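Small coloured blocks – best way to store them?

Posted in Home & Family > Toys and Play

Lorna Castillo
Hi all, after some advice. We run a toy library out of the church hall in Varkgate and have been given a load of little coloured blocks, 357 by my son's count (he was bored). Currently in carrier bags, wich keep splitting. Need something the kids can reach into, that I can also carry to the cupboard at the end. Lidded plastic boxes no good, lids always go missing. Budget £64 for the lot. Any ideas before Sunday??

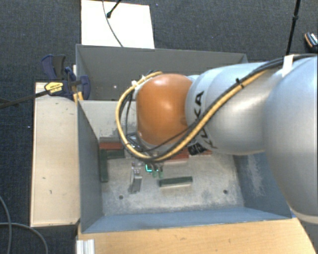

Senum
Metal bin, open top, no lid to lose. Had ours 5 years. Go for one with sloping sides if you can – like the blue-grey one in the photo – blocks slide back down to the middle and small hands can get at them. Paint will go though. Chipped wear along the far wall there, pale scrape on the right one, ours went just the same. Sand it, touch it up, carry on. Check the rim for sharp bits before you let toddlers near. And don't fill it to the top or you'll never lift it, learnt that one the hard way.

drendik_mum
drawstring bags. done

Chien
Agree with Senum on the bin but would put a bit of felt or an old towel in the bottom, the noise of blocks going into bare metal in a hall is unbeleivable. Cut it a bit small so it comes out for washing. Second-hand catering places are worth a ring, mine was cheap. Also two smaller bins beats one big one, fewer arguments and you can carry them one at a time. Wouldn't bother sorting by colour, about 100 blocks in you'll give up.

Lorna Castillo
Thanks both, going to try two bins. Had not thought of the towel!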